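Kametti kitchen robot trial, review meeting
22nd June, small conference room

Present: Retno Kwok (chair), Bradley Oakley, Mawar Teoh, Yoga Yusof (notes)
Apologies: Rizal Purba, sent comments by email

1. Last minutes
Ok'd. Bradley still owes the insurance letter from January, carried over again.

2. Kametti kit, where we are
Two-arm kit from Bistemton, on trial for the kitchen package. Five sessions done, eight in the agreement. Mawar ran most of them. Dish loading is the main task, wiping not started.

Mawar: mugs and plates ok, thin glasses no. Two-hand hold feels safe but slow. Wants the one-hand grip tried on mugs before we say yes to anything. Retno asked if slow matters. Bradley: matters to customers, they will stand there and watch it. 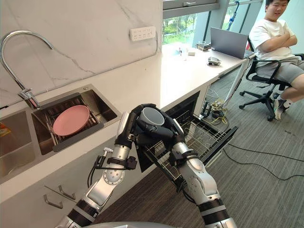

Item 2: gray mug held in both hands at the open dishwasher.

Rizal (by email): setup takes too long, manual skips the part on counter height. Asked twice, Bistemton support answered once. Also wants spare finger pads quoted separate from the hands.

Yoga asked about cables, long run from kit to outlet. Bistemton sells a floor cover, not in the trial box. Mawar to ask for one on loan.

3. Price and terms
Bradley went thru the quote. Purchase or 14 month lease, service visits extra on both. More than 2 visits a year and lease stops making sense, his view. Retno not convinced, wants the numbers side by side. Training day is in the lease but not the purchase, needs to be confirmed in writting.

Mandagi also sent a brochure. Single arm, cheaper, no dish rack demo. Agreed to keep it on file, no visit for now.

4. Decision
No order yet. Finish the remaining sessions, then vote. Mawar against extending the trial past that. Retno will tell Bistemton.

5. Actions
Mawar: one-hand mug test, floor cover loan
Bradley: lease vs purchase sheet, insurance letter (!)
Rizal: list of manual gaps, to Retno
Yoga: book the kitchen for remaining sessions

6. AOB
Lultodo invoice paid. Door code changing, Retno will email it.

Next meeting when sessions are done. Yoga to send dates.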